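## 3. Bed-making task and course setting

The task was set as the second assignment of the Hadenano student project, in which 19 students worked in six teams under the supervision of Joelle Boutros.
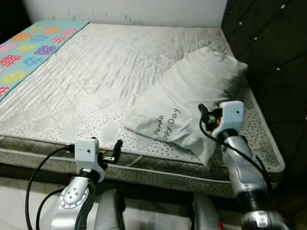 **Figure 1.** Two-armed robot at the foot of the bed during the pillow task. The mattress is bare and the pillow lies at an angle on its right half.

Each team was asked to teach the robot to straighten a pillow and to lay a cloth flat across the mattress. Demonstrations were given by students using the Rashti control desk, and every team member was required to complete at least one full set before any training began. In total the teams recorded 300 demonstrations, of which 106 were set aside for testing – a larger share than in the January assignment, where teams had complained that their results varied too much from one run to the next.

Soft objects were chosen on purpose. In the first assignment students had handled rigid blocks, and most had relied on fixed grasp points worked out in advance. A pillow changes shape when it is gripped, and the teams therefore had to decide for themselves what counted as a finished attempt. The marking scheme, drawn up by Leen Darwish, gave equal weight to the final position of the pillow and to the written account of failed attempts (see Figure 1 for the working position of the arms).

Teams were free to choose the starting position of the pillow, provided that it was noted in the log before the arms were moved. Two teams changed their starting positions midway through recording, and their results are reported separately in Section 4.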